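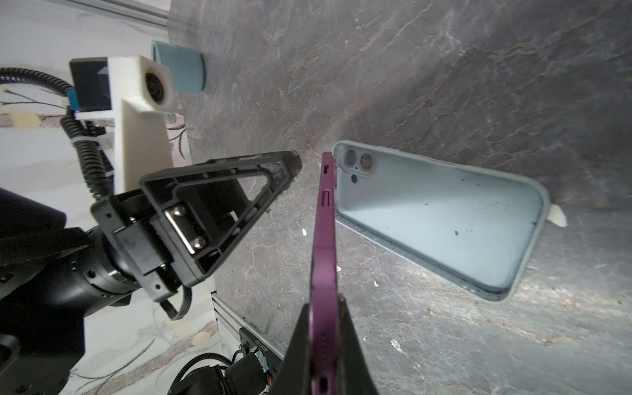 Can a robot do the fiddly jobs yet?

Posted 2018-05-02 in Kitchen Table Tips

Every time I write about cleaning something small and annoying, I get the same email: when is a machine going to do this for me? So this month's tip sheet is phone cases, and I'm going to go through the job the way I do it and tell you where I think a pair of robot arms would manage and where they'd be stuck.

Getting the case off. Start at a corner by the camera opening and peel, don't yank. A soft rubber case wants to flop and grab, and a hard one wants to pop off and send your phone skating across the table (ask me how I know!). Your thumb feels the case start to give before you see it. A gripper with two stiff fingers doesn't have that thumb, and I'd call this the hardest part of the whole business. Verdict: not yet.

Washing. Lukewarm water, one drop of dish soap, an old soft toothbrush. Go along the inside of the bottom rim first, where the dirt packs into a thin dark line, then round the camera holes. Give it 30 seconds of scrubbing, rinse, and leave it open side up on a towel for 20 minutes. Leather and wood cases don't get this treatment, just a barely damp cloth. A machine could hold a case still under a tap all day long. Knowing which bit is still grubby is another matter. Verdict: half.

Sorting. If you have a drawer of old phones and cases like mine, lay everything out flat on a table with space between the pieces and match them up by the camera cutout. Color tells you nothing, and two cases can be the same length and still not fit the same phone. Picking up a case by its rim and setting it down somewhere else is well within reach for robot arms now, and this is the part I'd hand over tomorrow.

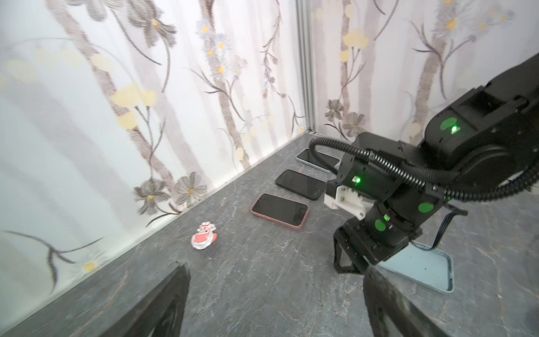
Darragh Corrigan: I'd put sorting in the "not yet" pile too. Flat things on a flat table are miserable to pick up. Try lifting a phone with two chopsticks and no fingernails and you'll see what I mean. A case at least has an edge to pinch.

Fair point, Darragh, and I did try it with the chopsticks. The case came up on the second go and the phone never left the table. So I'll split my verdict: cases yes, phones maybe, if you slide them to the table edge first and let them hang over a little. Same trick works for people with sore hands, by the way, and for coins and playing cards.

Putting the case back on. Camera end in first, then press down along the sides and finish at the bottom corners. Check that the buttons click through the rim before you walk off. I'm keeping this one for myself for now.

Next up in June: tangled charging cables. Send me your worst.

Noemi Farina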